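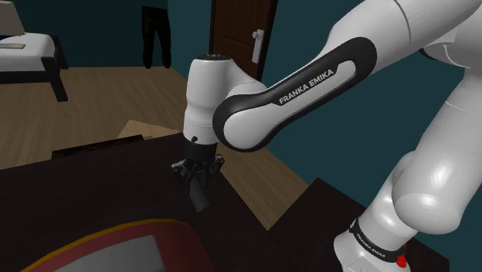
Short Fiction

Home Stories Poems Submit About

4 min read

The Rirkley Bus

My aunt left me her accordion, which would have been lovely if I could play the accordion, or if she'd lived anywhere near me. She lived in Rirkley. So one morning in April I got on the coach at Saditz with a thermos, two cheese sandwiches and a letter from a solicitor called Johanna Zürcher, who'd signed her name in green ink and underlined it (I liked her already).

The man beside me had the window seat and a cake tin on his knees. He held it the whole way through the suburbs without shifting his grip, and by the time we hit the paddocks I couldn't stand it any longer.

"Is that a cake?" I said.

"It's my father," he said, and then he laughed so hard the driver looked up in the mirror. "Sorry! It's a cake. I've been waiting three stops for you to ask."

His name was Cheuk-hei Liu and he was taking a lemon cake to a woman he hadn't seen since they were both nineteen. She ran the motel at Nông now. She'd written to him out of the blue, a whole page about the roof and the possums, and right down the bottom she'd put, do you still bake?

"And do you?" I asked.

"I've never baked in my life," he said. "I bought one from the shop on the corner and told her it was hers. That was thirty-six years ago. I've had to learn since the letter came. This is number eleven."

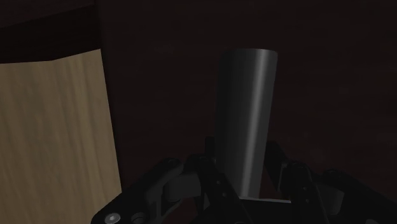

I told him about the accordion then, because it seemed only fair. I told him how my aunt used to play on the back step after tea, always the same waltz, and how she'd stop dead at the same bar and swear and start over. I'd never heard the end of it. Mum reckoned there wasn't one.

"You should learn it," he said.

"I'm 55."

"Well, I'm older than that, and I can do a lemon glaze."

We ate my sandwiches somewhere past the wheat silos. He wouldn't open the tin, not even for a look, but he let me smell the lid. He practised what he'd say at the door and I was the woman from the motel. I thought I was pretty good. I made him do it again without the apology.

At Nông he got down with his tin and his little grey suitcase, and there was someone in a yellow cardigan standing under the awning with one hand up against the sun. The driver took his time with the luggage hatch, bless him. I saw her take the tin and shake it beside her ear. Then we pulled out and a stock truck got in the way.

I had the window seat for the rest of the trip. Somewhere before Rirkley I found I was humming the waltz, up to the bar where she always swore, and I went back to the start and had another go.

Tags: family, travel, strangers

Next story Previous story Back to top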